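**Talha Jatoi** · August 8, 2018

Okay so I've decided to become a person whose toys are sorted. Thread, because if I post about it I have to finish it.

---

The problem is the catch-all basket. You know the one. Wire mesh, nice and shallow, bought for FRUIT. It has not held a piece of fruit since April.

---

My rule for tonight is that everything gets picked up once and put where it belongs. No "maybe" pile. The maybe pile is how I got here!

---

Balls are the worst offenders. We have sports ones, foam ones, and way too many of those spiky rubbery ones that grab every bit of fluff in the house. I don't remember buying a single one of them. I think they come home from birthday parties.

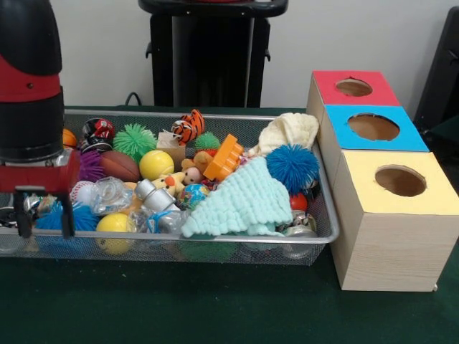 Anyway, categories. I'm going with balls, stuffed animals, building stuff, and recycling. My sister wanted a fifth one called "outside toys" and I said no, because then a football is in two categories and I'm up till midnight.

---

The tiger is staying no matter what. I've been told the duck and the bear are also staying. So stuffed animals is the easy one, basically nobody's leaving.

---

Somebody replied asking why recycling is even a category in a TOY basket. Because people in this house finish a drink, look around, and see a container. That's it, that's the whole thought process.

---

Things I have learned about spiky balls so far:

- warm water and a drop of dish soap gets the fluff off
- shake them out, then let them dry on a towel
- do not put them in a drawer with anything made of yarn (ask me about the blanket)

---

Tea break. I got the Purngate peppermint one and it's fine? Kind of tastes like toothpaste. Back in 10 minutes. 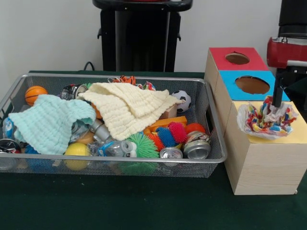

Cloths get their own pile, I've decided, so now it's five categories and my sister is being very smug in the group chat. Waffle ones go to the kitchen, anything else goes in the wash first and we'll talk about it after.

---

Also if you're doing this at home, pull the cloths out FIRST. Stuff hides under them. I would've saved myself so much digging.

---

For the cans and bottles I'm just putting a bag by the door. Sitari (the little store on our corner) has a drop-off bin out back, so it can all go on my next milk run.

---

Two people have now recommended the Lukitel stacking tubs. I looked them up and they're cute, but I don't want to buy more containers until I know what I'm containing. Growth!!

---

If anyone nearby wants spiky balls, message me — I'm keeping up to 2 and the rest need a home. Colors are first come, first served.

---

Okay, phone down, going back in. Will post the fruit if I ever buy any.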